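Laborbuch Curkura, März, Eintrag ab 14:20
Thema: Rechter Greifer öffnet nach Schutzhalt ohne Befehl

Aufgabe war Ausräumen Kühlschrank, Behälter aus dem mittleren Bereich nehmen und links ablegen. Konfiguration wie im letzten Eintrag, Treiberstand Gresier unverändert, Belay als Überwachung auf dem Steuerrechner, Kraftgrenzen Standard. Teleoperation, kein autonomer Anteil.

Fehlerbild: Rechter Arm hält den Kunststoffbehälter an der Kante. Beim Zurückziehen löst Belay einen Schutzhalt aus, beide Arme bleiben stehen, Bremsen fallen ein. Soweit korrekt. Nach der Quittierung fährt der rechte Greifer ohne Sollwert vom Bediener ganz auf. Behälter fällt. Linker Greifer bleibt in seiner Stellung. Arme bewegen sich nicht.

Kein Schaden, keine Person im Arbeitsraum. Trotzdem als Sicherheitsvorfall eingetragen: Eine Achse hat sich nach der Quittierung bewegt, ohne dass jemand sie angefordert hat. Mit einer Hand am Behälter wäre das je nach Last unangenehm geworden. In der Anweisung steht, dass nach Schutzhalt von Hand entnommen werden darf, sobald die Anzeige auf Gelb geht. Dieser Satz ist ab sofort gestrichen, siehe unten.

Auswertung Log

Auslöser des Halts war Telegrammausfall auf dem Greiferbus rechts, kein Kraftereignis. Die Momentensignale im Arm sind vor dem Halt glatt, Anstoßen an Türfach oder Rost damit als Ursache ausgeschlossen. Belay lässt 295 ms ohne gültiges Telegramm zu und schaltet dann ab. Die Lücke im Mitschnitt ist 800 ms lang. Der Halt war also berechtigt, an der Schwelle wird nichts geändert.

Danach wird es interessant. Der Gresier-Treiber erkennt den Bus als wieder vorhanden und initialisiert den Greifer neu. Zur Initialisierung gehört eine Referenzfahrt nach offen. Diese wird zurückgehalten, solange der Schutzhalt ansteht, aber nicht verworfen. Mit der Quittierung wird die Freigabe gesetzt, der Puffer wird abgearbeitet, Greifer fährt auf. Aus Sicht des Treibers alles ordnungsgemäß. Belay sieht die Bewegung zwar, bewertet sie aber als zulässig, weil Greiferbewegungen nach Freigabe nicht gegen den Bedienersollwert geprüft werden. Diese Prüfung gibt es nur für die Armachsen.

Versuch, das nachzustellen: Stecker am rechten Handgelenk bei gehaltenem Behälter kurz gezogen, wieder gesteckt, quittiert. Vier Durchgänge, in allen öffnet der Greifer. Gegenprobe links mit gleichem Vorgehen: zwei Durchgänge, gleiches Verhalten. Es ist also kein Problem des rechten Greifers, er war nur der mit dem Aussetzer. Im Originalfall hat der linke Bus keine Lücke, deshalb auch keine Neuinitialisierung.

Nachstellen ohne Stecker, nur mit Not-Halt: Greifer bleibt zu. Erklärt, warum das bei der Abnahme nicht aufgefallen ist. Dort wurde ausschließlich über Not-Halt geprüft.

Ursache der Buslücke

Nicht abschließend geklärt. Durchgangsprüfung der Leitung im gestreckten Zustand unauffällig. Bei Drehung des Handgelenks in Richtung Anschlag einzelne Fehlerzähler am Bus, nicht bei jeder Wiederholung. Verdacht auf die Crimpung am greiferseitigen Stecker, Zugentlastung sitzt zu weit hinten, die Bewegung geht direkt in den Kontakt. Schirm ist einseitig aufgelegt wie vorgesehen. Masse nicht auffällig.

Leitung wird trotzdem getauscht. Die alte bleibt beschriftet in der Schublade mit den Rückläufern, bitte nicht als Ersatz verwenden. Die Hypothese EMV durch den Kompressor ist erledigt, das Gerät ist im Aufbau nicht angeschlossen.

Anfrage an Trodmont, ob die Referenzfahrt im Treiber über Parameter abschaltbar ist. In der Dokumentation gibt es einen Eintrag dazu, die Beschreibung passt aber zur älteren Firmware. Antwort steht aus. Bis dahin eigene Lösung.

Maßnahmen

Treiber-Wrapper: Puffer wird bei anstehendem Schutzhalt geleert. Referenzfahrt nur noch auf ausdrücklichen Befehl, mit Bestätigung am Bedienpult. Änderung liegt im Zweig, noch nicht zusammengeführt.

Nach Busverlust gilt der Greiferzustand als unbekannt. Der letzte gültige Istwert wird als Sollwert übernommen, sobald wieder Telegramme kommen. Offener Punkt: Der Greifer regelt Position, die Haltekraft ist danach nicht mehr definiert. Bei weichen Behältern lässt er eventuell trotzdem los, nur langsamer. Muss gemessen werden.

Belay: Greiferachsen in den Sollwertvergleich aufnehmen. Regel ist geschrieben, Test mit absichtlich falschem Sollwert fehlt.

Anweisung: Kein Eingreifen von Hand bei Gelb. Gehaltene Teile erst entnehmen, wenn der Leistungsteil der Greifer spannungsfrei ist. Aushang am Pult ist ausgetauscht, die alte Fassung in der Ablage ebenfalls.

Abnahmeprotokoll: Punkt "Busverlust unter Last" ergänzt, getrennt für links und rechts. Not-Halt allein zählt nicht mehr als Nachweis.

Nebenbefunde

Das Gerät steht auf Holzklötzen und Karton. Für die Reichweite passt die Höhe, als Untergrund für Versuche mit Kontaktkräften ist es keine Dauerlösung. Ein festes Podest ist notiert, Priorität niedrig. Kabelschlaufe links weiterhin bis zum Boden, beim Umbau der Zugentlastung gleich mit höher binden.

Die Zeitstempel von Treiber und Belay laufen auseinander. Für die Auswertung oben wurde von Hand auf die Flanke des Freigabesignals ausgerichtet. Für die nächste Auswertung wäre eine gemeinsame Zeitbasis hilfreich, vor allem wenn die Lücke kürzer ist als diesmal.

Stand

Versuche mit gehaltener Last bleiben gesperrt, bis der Zweig zusammengeführt und der neue Abnahmepunkt beidseitig bestanden ist. Leerfahrten und Bewegungen ohne Greifobjekt sind frei. Zur Wiederaufnahme dieselbe Aufgabe mit demselben Behälter fahren, Griff an der rechten unteren Kante, Behälter schräg und noch teilweise im Innenraum, dann Busverlust auslösen. Mitschnitt auf beiden Seiten einschalten, auch wenn nur rechts getestet wird.

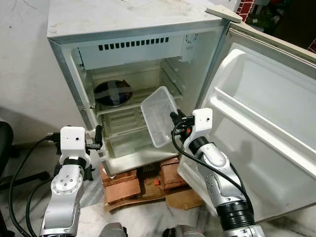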